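首页 » 居家窍门 » 厨房与收纳

旧桌布、油布和印花贴面的清洁与再利用

发布:26/02/2022 栏目:居家窍门

家里用久了的桌布,多数没有坏,只是边上发黄、中间有折痕,或者沾了一块洗不掉的油。下面这些做法是我们自己用过的,有几条是读者来信补充的。材料尽量用家里现成的。

先分清是什么布

桌布大致有四种:纯棉或棉麻、涤纶混纺、油布(布底上面有一层涂层)、整张的PVC。翻到背面看最快。背面是织物、正面发亮的是油布;两面都光滑的是PVC。分不清棉和涤纶的时候,滴一滴水,棉布很快吸进去,涤纶上的水珠会停一会儿。

不同的布,洗法差得很多。油布不能进洗衣机,更不能甩干,涂层一旦起了白色的折痕就回不去了。

棉麻桌布去油

新鲜的油渍先用厨房纸压,不要擦。撒一层玉米淀粉或爽身粉,放一个晚上,第二天抖掉,再涂洗洁精,用旧牙刷顺着布纹刷。

旧油渍麻烦一些。把洗洁精和小苏打调成糊,抹在油渍上,等糊半干,再放进60度的水里洗。白色棉布可以用到70度,印花的不要超过60度,深红色尤其容易跑色。第一次洗红色印花时单独洗,盆里放一块白色旧布头,看它有没有染上颜色。

洗完不要先烘干。对着光看一眼,油渍还在就再来一遍。烘过的油渍基本就定住了。

蜡油

冰袋敷在蜡上,等蜡变硬,用塑料卡片的边刮掉。剩下的薄薄一层,上下各垫两张厨房纸,用熨斗低温慢慢走,厨房纸换到不再吸出蜡为止。彩色蜡烛会留颜色,用棉签蘸酒精点着擦。这个办法只适合棉麻,油布和PVC不要上熨斗。

茶渍、果汁和咖喱

茶渍用温水加白醋泡半小时。草莓、蓝莓这类果汁先用冷水冲背面,别用肥皂,碱性的东西会让果汁发蓝发灰。冲完再用白醋或柠檬汁。

咖喱的黄色怕晒。洗过以后趁湿拿到太阳底下晒一天,颜色会浅很多,第二天再晒一次。

油布和PVC

平时用湿布擦就够了。圆珠笔印用棉签蘸一点酒精,先在角落试。不要用钢丝球、去污粉和含氯的漂白水。热锅底下一定垫隔热垫,涂层烫出来的圈没有办法补。

收起来的时候要卷,不要叠。找一根保鲜膜用完剩下的纸筒,花面朝外卷,松松地扎两道布条。已经有折痕的,铺在桌上,用吹风机的温风隔一段距离吹,一边吹一边用手抹平,再压几本书过夜。冬天的油布发硬,在暖和的房间里放半天再展开。

读者Lorena Huenchumán补充:新买的PVC桌布味道重,可以挂在阳台阴凉处通风3天,中间用加了白醋的水擦一遍。她试过暴晒,味道散得快,但边缘卷了。

旧桌布改抽屉垫

油布最适合垫抽屉。先量抽屉内侧的长和宽,各减去3毫米,这样放进去不会拱起来。用美工刀和钢尺在背面裁,刀片换新的,旧刀片会把布底的线头带出来。四个角剪成小圆角。

不用胶也能固定,在背面四角各贴一小块双面胶就行,以后换起来方便。放餐具的抽屉每隔一两个月把垫子拿出来擦一次,灰和面包屑都在垫子下面。

印花布包隔板

储物格、书架背板或者工作台四周的挡板旧了,可以用印花布或者印花贴面包一层。板子先用湿布擦干净,完全晾干。木板上有旧漆起皮的地方,用细砂纸磨平。

棉布用稀释的白胶,白胶和水的比例是三比一。先在板上刷一层,把布从中间往两边赶,气泡用旧银行卡刮出去。布的四边各留两指宽,翻到背面再粘。转角的地方剪去一个三角,叠起来就不会鼓包。375毫升的一小瓶白胶够包一个普通的双层架。

大花型要先想好花落在哪里。裁之前把布搭在板上看一看,尽量别让一朵完整的花正好断在接缝处。几块板用同一种花的时候,按同一个方向裁,装起来才不会一块朝上一块朝下。底板和立板可以用不同的花色,底板选浅一点、灰一点的,掉了小螺丝、小珠子容易找。 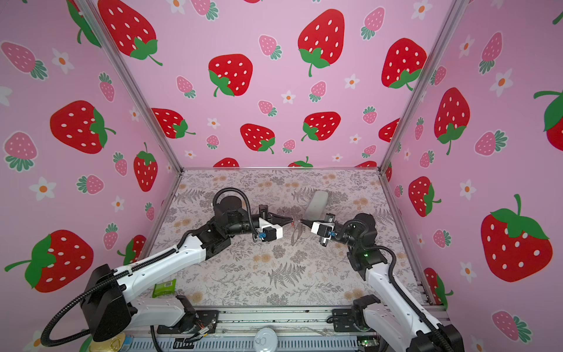 三面粉色草莓花围板,配浅灰底的蕨叶花台面

读者Gregor Tennant来信问,包了布的挡板脏了怎么办。如果是棉布,粘好晾干以后可以在表面再刷一层很薄的白胶,干了是透明的,以后用拧干的湿布擦。刷之前先在边角料上试,有的印花会被胶带出颜色。灶台旁边的挡板不建议包布,用瓷砖或金属板比较安全。

剩下的边角料

棉布边角料剪成手掌大小,放在水槽下面,擦油锅用,擦完就扔。油布边角料可以剪成圆片垫花盆,也可以垫在酱油瓶和油瓶底下,脏了冲一下。长条的留着卷桌布时扎口用。

几条零碎的

熨红白相间的桌布,翻到背面熨,花色不容易发亮。

桌布滴了蜂蜜或果酱,先用勺背刮,再用温水,热水会让它化开渗得更深。

十二月用过的节日桌布,收之前一定洗一遍,当时看不见的甜饮料印子,放到第二年会变成黄斑。

洗桌布的水里不用加柔顺剂,加多了不吸水,擦桌子时水会到处跑。

留言请写明桌布的材质和污渍放了多久,我们整理后放进下一页。

上一篇:木砧板发黑的处理
下一篇:玻璃密封罐的胶圈怎么换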